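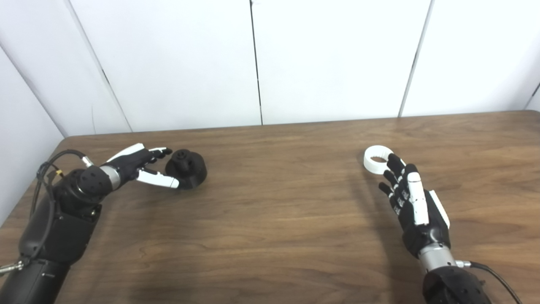
Silvia Malý fixes small things. Knobs, rings, hinges, the little plastic loop that holds a shower curtain or a blind cord, the bits that go missing first and get replaced last. I went to see her in Ilau on a gray afternoon and stayed until she had to turn the lights on.

Her workshop is called Dultum, a name she got from her grandfather and can't explain. It's one room with a big table in it and drawers up to the ceiling. She told me there are 915 drawers, and she knows this only because she once had to order labels. "I ran out at the letter S," she said. "So S onward is in pencil."

I asked how a person ends up doing this for a living. She laughed and said she started with a stove. The control knob had split, the maker had stopped selling it, and a shop in Gotel told her to buy a new stove. "For a knob! I was so mad I walked home instead of taking the bus." She glued the old one, badly, then made a better one, and then her neighbor wanted one too.

Most people bring her the broken part in an envelope. She prefers that they bring what it came off as well - she has been sent plenty of knobs with no clue about the shaft they fit on. "The hole is the whole job," she told me. "The outside you can do however you like. If the hole is wrong, you have a paperweight."

Rings give her more trouble than knobs. They look easy, and they wear on the inside where you don't notice. She runs a fingertip around every one before she measures anything, and she had me try it on an old one from the scrap box. I felt nothing. She felt a flat spot right away and was very nice about it.

She does some 40 repairs a month, more in June when people open up their summer cabins. The oldest job on her shelf belongs to a Mr. Matoušek, who dropped off a radio dial and never came back. "I keep it dusted," Silvia said.

Before I left I showed her the cracked knob from my own kitchen timer, which I had been carrying in my coat pocket all afternoon. She turned it over, sniffed, and wrote me a ticket. Number 26, ready in two weeks.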